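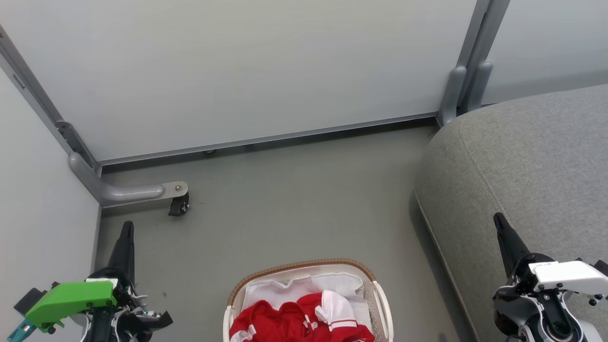
Berkay Karabulut asked whether the casters have to be locked before the leveling feet are set, and the answer is yes. Follow the order below for all Kavum freestanding wall panels.

4.3 Leveling and positioning

1. Clear the floor along the line of the bottom rail. Move sofas and other heavy furniture at least 700 mm away while you work.

2. Roll the panels into position and lock every caster.

3. Turn each leveling foot by hand until it touches the floor, then one half turn more with the wrench.

4. Check the rail with a spirit level. Maximum foot travel is 20 mm.

5. Fit the corner bracket. Start all screws before tightening any of them.

6. Tighten the end plate bolt on each support leg.

Note: On carpet, repeat step 4 after one day - the feet may settle.

Note: Furniture may be moved back once step 6 is complete. Leave the support legs clear of baskets, cables and rugs.

CAUTION: Do not lean on a panel or hang loads from it while the casters are unlocked. A single panel weighs 39 kg.

For spare feet and brackets, see section 7.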